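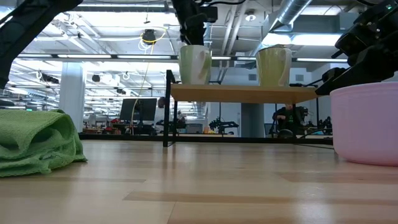 Mug and shelf cell at the Flirberg lab, November.

Planner work, milestone two

The Kpodo planner now runs all motion in the cell. We logged 273 trials this month against a target of 200. Median planning time is down to 40 ms with the shelf frame in the collision model.

Failures came to 21. Most trace back to perception - the glossy glaze on the mugs leaves holes in the depth data, and the grasp pose drifts toward the handle. Ntombi Ntuli is testing a fix in the Wima filter.

Next month: retune the filter, then repeat the full run.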